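Search this site
Type and hit enter
Search

Desk Reset: Books, Paper and the Blue Organizer
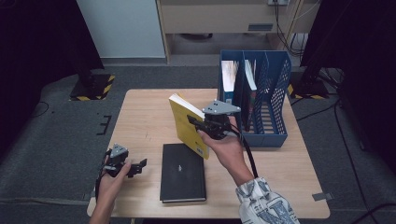

Yellow paperback in the gripper, black hardcover still on the table, one compartment left.

Quick one this time, I'm writing between two other things. Oct 15, 2019 and the shelf project is still going. A few of you wrote in after the last issue asking what to do with books that don't live on a shelf. The ones you have open all week. Work books, the library loan, the manual you swear you'll read. They pile up flat, you need the bottom one, the pile goes over.

So -- stand them up. A magazine file organizer does it. Plastic, mesh sides, split into compartments. Ours is blue. It was meant for magazines, but paperbacks go in fine and so do most hardcovers.

How I do it now:

Clear the table first. All of it, even the cup. Then put the organizer at the back and to one side, so there's still room in front to open a book flat.

Take the books one at a time. Don't grab a stack and stuff it in, you'll bend a cover. I have bent covers.

Spines out. Sounds obvious, but I got a note from Siriporn Sriwong who files hers page-edges out, says it looks calmer. Fine if you own four books. I'd never find anything.

Tall ones behind or to the side of short ones, whichever way your compartments run. If the short book is hidden you will buy a second copy of it. Ask me about my Spanish dictionary.

Paperbacks lean. Two or three to a compartment and they hold each other up. One alone will slump and by January it has a curve in it for good. If you only have the one, put it next to a hardcover.

Hardcovers last. They're heavy, and once a heavy one is in the wrong spot you won't feel like moving it. Glossy covers pick up fingerprints so give them a wipe with a dry cloth on the way in.

Stickers and old price labels -- leave them or take them off, but decide now. Warm them with a hair dryer, peel slow from a corner. On a cheap paperback I leave it. The cover comes off with the glue as often as not.

What not to put in: mail. Once there's one envelope in there the whole thing turns into a mail holder and your back where you started. Same for chargers, same for receipts. Adelmo Mazza suggested keeping one compartment for "pending" papers and I tried it for a month. It was all pending.

Which organizer? I've had a Zusov and a Wasten. The Wasten is wider inside and takes a fat hardcover, but it slides on a smooth table, so I stuck felt dots underneath. The Zusov stays put and the compartments are tight, better for thin stuff. Metal ones look nice and scratch everything, skip them unless you line the bottom. Cardboard is ok for a year.

Measure before you order. Your tallest book lying down, then the inside depth of the compartment. If the book sticks out the front by a lot it tips the minute you bump the table. Sticking out of the top is fine, gives you something to grab.

And a limit. Mine is 12 books on the desk, total, everything else goes to the shelf in the hall or to the swap box. When a new one comes in, an old one goes out the same day. I've broken this twice since summer. The swap box at Flores is taking books again by the way, paperbacks mostly, no textbooks and nothing that smells of basement. Drop them inside the door, not on the step.

Reader question, short: does the mesh collect dust? Yes. Take the books out, rinse it in the tub, let it dry completly before anything goes back. Overnight is best. Soft brush for the little holes, an old toothbrush works.

Next issue is cables and the drawer under the printer. Send pictures of your worst drawer, I'll use the first names only unless you tell me otherwise.

Get the newsletter in your inbox. Enter your email address
Subscribe
You can unsubscribe at any time using the link at the bottom of each issue.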